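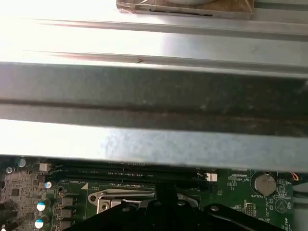 The cell was called Gasia, after a grandmother of one of the founders, and like the grandmother it didn't care to be moved. Pretthorpe moved it anyway, forty-four feet, from the window side of the shop to the wall side, and it hadn't picked up a motherboard properly since.

Lamduan Ruangrit got the ticket on a Friday, in February, at ten to five. The ticket said ARM SAD. That was Dennick on second shift, who wrote all of his tickets as if the machine had a mother he'd have to face.

She pulled a stool up to the fence and ran the pick cycle at ten percent. The wrist went down, opened, closed on air a hair to the left of where a board's edge should be, and went back up looking pleased with itself. She ran it again. Same hair.

"It's the calibration," said Ayana Habte, from the door, in her coat.

"I did the calibration."

"Then it's the floor."

Ayana thought most things were the floor. She had come over from Hasis, where they did gearboxes, and where apparently the floor had once ruined a marriage.

Lamduan put a level on the base plate. The bubble sat in the middle. She put it on the other way and the bubble still sat in the middle, and she was a little sorry, as the floor would have been Facilities' problem and Facilities had gone home at three.

So she went through the book. Luangrath, who built the cell, had supplied a manual of 200 pages, 47 of them about safely lifting the manual's other subject onto a truck. Gripper maintenance was on two. Step one was to power down. Step two was to contact Luangrath.

She powered down. She did not contact Luangrath. She took the fingers off and laid them on a rag in the order they came, then put a thumb on each linkage and wiggled. The right one was fine. The left one was fine. The wrist flange, which held up the both of them, and which she'd torqued herself on Tuesday and initialed, clicked.

"Did something click?" said Ayana.

"No."

"I heard a click."

"Go home, Ayana."

Ayana took her coat off and came around to look, which was the trouble with her. She wiggled it. It clicked for her too, and louder, as if it had been waiting for somebody senior.

"Whose initials are those?" she said.

"They're smudged."

"They say L.R."

"Could be Luangrath."

Ayana held the flashlight and kept her opinions down to two or three. One of the flange screws had the wrong washer under it, a fat one, the kind they used on the fence posts. Lamduan knew exactly which coffee can it had come out of. She put the right one in, torqued all of them crosswise, torqued them again, and put the fingers back. Then she taught the pick point over, nudging the wrist down in steps so small that Ayana accused her of faking it.

At twenty past six the gripper closed on a scrap board, lifted it, and set it down again without a scrape.

Lamduan opened the ticket. Under CAUSE she typed "hardware," looked at it for a while, and added "floor."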